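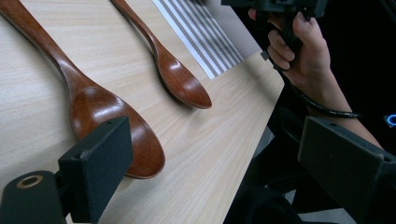

Two lacquered wooden spoons, one large and one small.

Soup night in Wendwood started with a broken furnace. In January the heat went out in the old grange building on Flamden Road, and the people who had come for a talk on well water ended up in the kitchen, where the stove still worked. Yen-ting Su had a bag of dried beans in her car. She put them on with an onion and a ham bone from the freezer, and most of the crowd stayed until they were done, which took until after nine.

The talk on well water was never rescheduled. The soup has been made every week since.

Su is 52 and drives a school bus. She learned to cook from an aunt who fed a boarding house, and she has kept the aunt's habit of starting with whatever is oldest in the pantry. Her beans are soaked overnight in salted water and cooked slowly, with the lid a little open. She does not add tomatoes until the beans are soft. "People put them in early and then they call me," she said. "The acid keeps the skins tough. You can boil them until midnight."

The biggest pot holds enough for 100 bowls, and on a cold night it gets scraped clean. A bowl costs $3, or $2 for anyone who brings bread. The bread rule has brought in a lot of cornbread, some good rye and one loaf of banana bread that went surprisingly well with split pea.

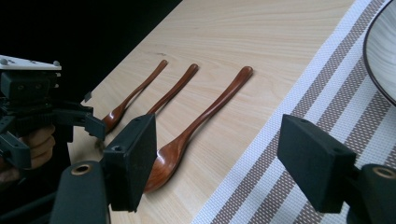
Glossy wooden spoons laid out on a pale tabletop.

Most of the vegetables come from Jurkitz, a farm on the north side of the creek that sells its odd-sized carrots and split cabbages cheaply at the end of winter. Parsnips have been the surprise this year. They were left in the ground through the hard frosts and came up sweet, and Su now uses them where she used to use potatoes.

Wing-yan Mak makes the second soup. There are always two, and hers never has meat in it. She worked for years in the lunch kitchen at Sin, a hospital supply company that has since closed its local plant, and she cooks in a more exact way than Su does. She weighs her lentils. She toasts cumin and coriander in a dry pan before grinding them, and she stirs in lemon juice after the heat is off. Her red lentil soup has been asked for so often that she now makes it every other week.

The two cooks disagree about stock. Su saves bones and peelings and simmers them for most of a day. Mak uses water. A soup with enough onion in it, cooked slowly enough at the start, does not need anything else, she said, and she gives her onions 40 minutes before any liquid goes in. Su thinks that is a long time to stand over an onion.

They agree on salt, though - a little at each stage, and a last taste before serving, since a pot that seemed right at four can be flat by six.

The furnace has been fixed. Dinner is still served in the kitchen, with extra tables in the hallway, and the main room is used for coats. The season's last soup night is March 11, 2023, with black bean and a barley soup with leeks. Doors open at five.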